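We use cookies to remember your settings and count visits. By staying on this page you accept them. OK / More info

Workshop walkthrough checklist, with my comments

I do this walk every June at the Korkano building, Unit 42, and I've started writing down what I think as I go so I don't have to work it all out again next year. Print it, scribble on it, cross out whatever doesn't fit your place!

Doors and ways out

[x] Both exits open from inside without a key. The back one sticks a little at the bottom — I planed it last year and it needs it again.
[x] Exit signs lit.
[ ] Path to the back door clear. Nope. Two Hedora boxes sitting there, and I'm pretty sure they're the same two I moved in the spring. Moved them again.

Fire stuff

[x] Extinguishers on their hooks, needles in the green, pins in.
[ ] Tags up to date. The one by the sink (tag 3004) is overdue, so I called Halilović and they'll swap it with the others.
[x] Smoke alarms tested. I pressed all 11 and my ears are still ringing.

Electric

[x] Panel door shuts, and I can stand in front of it without climbing over anything.
[ ] Every breaker labeled. Number 41 just says "misc" in pencil. I'd love to know what misc is, but I wasn't going to flip it in the middle of the afternoon to find out.
[x] Power strips not plugged into other power strips (big improvement, thank you everybody).
[x] Fonik heater unplugged and put away for the summer.

Floors and tables

[x] Raised wooden floor: walked all of it in thin shoes, which is how you find the nails that have worked their way up. None this time.
[x] Seams between the planks: nothing wide enough to catch a heel.
[ ] Edge of the platform marked. The yellow tape I ordered hasn't come yet.
[x] Tables don't rock. I lean on each corner with my full weight, and I look at the feet too, especially the skinny-legged ones like the white table with the holes in the top.
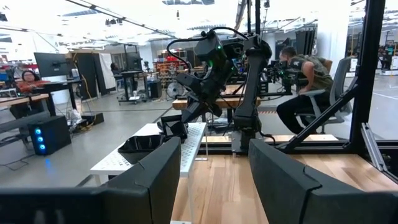

First aid and cleaning up

[ ] Kit full. We're out of the small bandages again, and the eye wash needs replacing before the end of the summer. I put both on the shopping list.
[x] Kit easy to find. It's still on the wall by the sink.
[x] Cleaning sprays in their own bottles with their own labels.
[ ] Oily rags in the metal can with the lid down. Rags yes, lid no. I closed it and wrote LID on it in marker.

Still open: extinguisher tag, breaker label, edge tape, bandages and eye wash. I'll go around again when the tape shows up.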